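Home Talks Notes Kit reviews About
Search this site Enter keywords Go

Speaker notes: "Do you need the Prukska kit?"
Afternoon slot, 40 minutes including questions

Start without slides. Ask who in the room has bought a gripper kit in the past year, then ask who still uses it. Wait for the second set of hands. Don't fill the silence.

The offer. Prukska sells a pair of hand-held grippers, a recording setup and a subscription to their training service. The pitch is that your own staff do a chore by hand with the grippers, the recordings go off to Prukska, and a model comes back that your robot arm can run. Clekstead is the reseller over here, and they repeat the pitch nearly word for word.

What I was told on the sales call: 75 recordings per chore would be enough. I asked what "enough" meant. I got a link to a video.

Slow down here. The claim depends on what the chore is. A block on a bare table is easy and every vendor shows you one. Ask for bags. Ask for anything thin that folds, crumples and lets light through, in an ordinary office with furniture in the background.

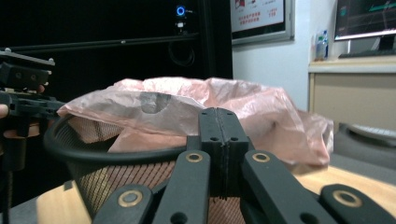

Soft plastic changes its outline every time you touch it, so two takes of the same chore can look like two different chores. That's my problem with a fixed number of recordings. Prukska's price sheet treats a wastebasket liner and a coffee mug as the same unit of work, and I don't believe they are.

Hardware, be fair. The linkage is simple and I like the brass bushings at the pivots. Spare parts are sold separately - read that page of the quote twice. I would want to know how the joints feel after a month of daily use, and Clekstead had no answer for me in February.

Cost in people. Budget about 3 minutes per take once you count resetting the basket and throwing out the bad ones. Let the audience do the sum for 75 takes. Then remind them it's per chore.

Compare with Akbari (one line only, they always ask). Akbari is cheaper up front, no training service, you bring your own engineer. Ellum rents by the week, and I haven't tried it.

Questions to put to any seller:
- Who owns the recordings if I cancel?
- What success rate do you promise, in whose room?
- Can I see a failed run?

If someone from Clekstead is present, offer them the microphone here - two minutes, no slides.

Close on my own position. I'd take a trial with a refund clause. I wouldn't sign for a year on what I've seen so far.

Recent notes
Ellum rental terms, a first read
Akbari setup diary, part two
What a demo video leaves out
Reading a service quote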